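# Can it put the washing away yet?

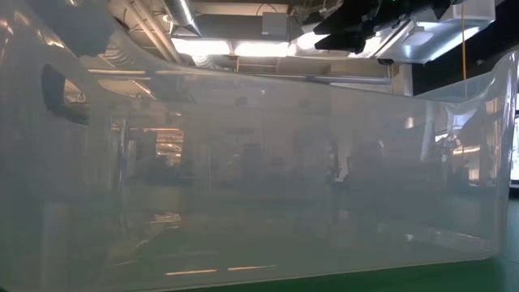

*Khrystyna Symonenko*

"Ask me about socks," says Abou Jaoude, before I've got my coat off. I ask him about socks. He sighs for rather a long time.

Jaoude runs the tidying project at Clornach, which wants to sell you a machine that clears up after your family. He has been at it for 4 years. His own family, he says, has stopped asking when theirs is coming.

The job this month is the plastic storage bin, the big milky sort that lives under beds and on top of wardrobes. You and I see one and think of jumpers. Jaoude thinks of glare.

"You can half see through it, and that's the worst amount," he says. "Solid, fine. Glass, well, at least you know you're in trouble. With this stuff the room comes through the side as a sort of fog, and then the ceiling lights bounce off the rim. Where does the bin stop? My nan could tell you. She's got cataracts."

And once it has found the rim?

"Then it has to hold it. The wall bends. You pinch a bit harder, it bends a bit more."

There are handle holes, I point out. He has heard this before.

"People love telling me about the handles."

His best machine, called Felon after an early habit of making off with the tea towels, can put nearly 40 soft things in a bin before it needs help. Lifting the bin afterwards is another matter. I ask how it compares with a teenager.

"Slower. Better attitude."

Shops may get there first. Gavovberg, a warehouse outfit with a lot of shelves, wants bins moved from one place to another and doesn't mind if it happens at 3 in the morning. "Same bin, same shelf, no dog," says Jaoude. "Lovely people."

And homes? He'd like to say July. He doesn't say which one.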